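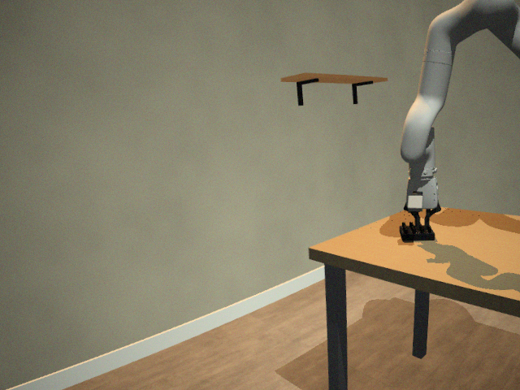
Chapter 3: What the Survey Says

Most people meet statistics as a headline. A firm has asked 1,000 adults a question, a certain share of them have said a certain thing, and by breakfast the figure is being repeated as though it had been weighed on a scale. I have taught this subject for long enough to distrust nearly all such figures, and I would like you to finish this chapter distrusting them too, though for better reasons than bad temper.

Take the Rurnham bus survey, which we shall come back to several times. The town wanted to know whether people were happy with the buses. Forms were left on the seats, about 900 came back, and the report declared that passengers were very pleased. Perhaps they were. But a form left on a bus can only be filled in by someone who caught it. Those who had given up and bought a car were never asked, and neither were those still standing at the stop.

12 shares

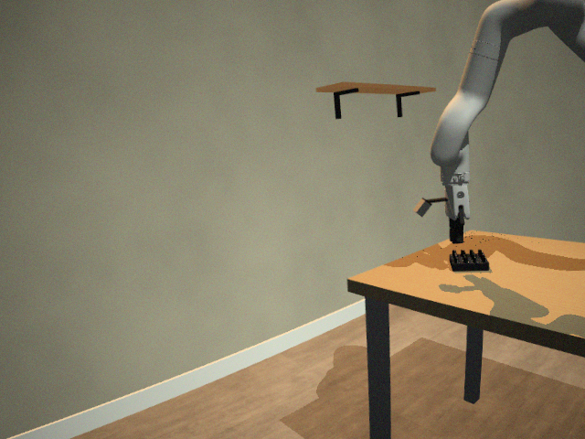 Would a larger number of forms have put this right?

Only if the extra forms had gone to different people. Doubling the pile would have given a steadier answer from the same passengers, and the people left out would still be left out. Size cures bad luck in the draw. It does nothing for a draw made from the wrong hat.

The wording matters as much as the hat. Neville Bainbridge, who wrote up the Rurnham figures, gave people five boxes to choose from, and 3 of them were shades of "satisfied". I don't accuse him of cheating. I do say that a reader shown only the final percentage had no way of knowing. 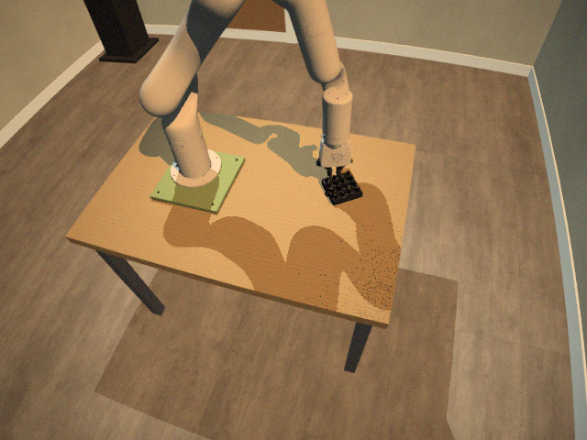
Averages deserve the same suspicion. When the Gouveia report tells us that the typical household spends so much a week on food, we should ask which average is meant, for the mean and the median can tell quite different stories about the same street. A few very large spenders will drag the mean upwards and leave the median where it was. Think of a wooden tabletop with close, nearly parallel grain lines, and suppose you were asked for the usual gap between one line and the next. One knot with a wide space beside it would raise your mean, while the median gap would hardly notice. Neither answer is false, but an advertiser will pick whichever suits him, and he won't say which he picked.

Before going on, find a survey result in a newspaper and write down who was asked, how they were reached and what they were allowed to reply. If the article leaves any of these out, write that down as well. You will need your notes for the first exercise, where we set them beside the Naditz figures.

4 comments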